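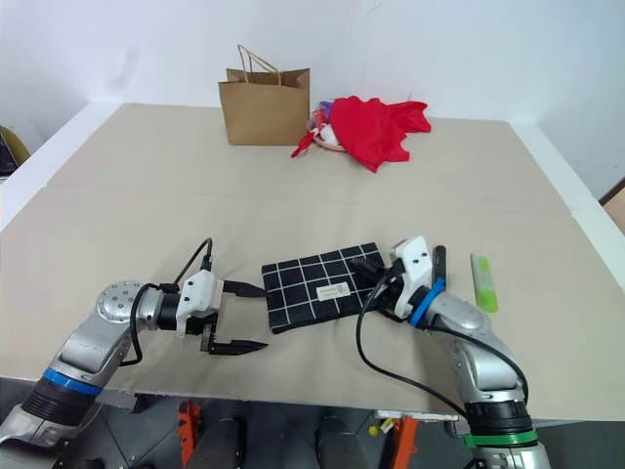

Griltine Showbiz Desk

Sheldon Cloutier and Yolandi Zulu were at the same table again last night, this time at the back of Lukden, the noodle place near the old bus station. Thread.

They got there a little after 9 and used the side door. Two other people from the tour crew were with them. The party left at closing and split into separate cars.

For anyone catching up: Cloutier sings in Trarnthorpe. Zulu played the sister on Sundaram until it ended in August. They met when she was cast in the band's second video.

Neither of them has said they're a couple. Neither of them has said they aren't. Her rep sent us one line this morning: "Yolandi has a lot of friends in music." His label didn't write back.

What got people talking was the radio spot. Cloutier was asked who he'd been texting during the break and said, "Someone who's better at crosswords than me." Zulu had posted a finished crossword an hour earlier. She deleted it by lunch.

A few replies are asking about the jacket. The green one she wore to the Sundaram wrap party does look like the one he had on for the spring shows. It's also sold in stores, so I wouldn't hang much on it.

Correction to my post from last week: I said Zulu flew out for the first night of the tour. She was at the second one. Thanks to the two people who wrote in.

She watched from the sound desk, not backstage. The room holds 300 and plenty of fans saw her there. She stayed for the whole set and signed a few things on the way out.

One fan who talked to her says she was friendly and didn't want to discuss Cloutier. "She asked what my favorite song was and told me hers was the slow one." That would be the last track on the album, which he wrote this winter.

Trarnthorpe have 17 dates left. Zulu starts rehearsals for a play in the middle of that run, so they'll be in different cities for most of it.

Someone asked if the play is a musical. It isn't. She has said before that she can't sing and doesn't plan to learn.

I've asked both sides again for comment and will add it under this post if it comes. Replies are open, but please leave their families out of it.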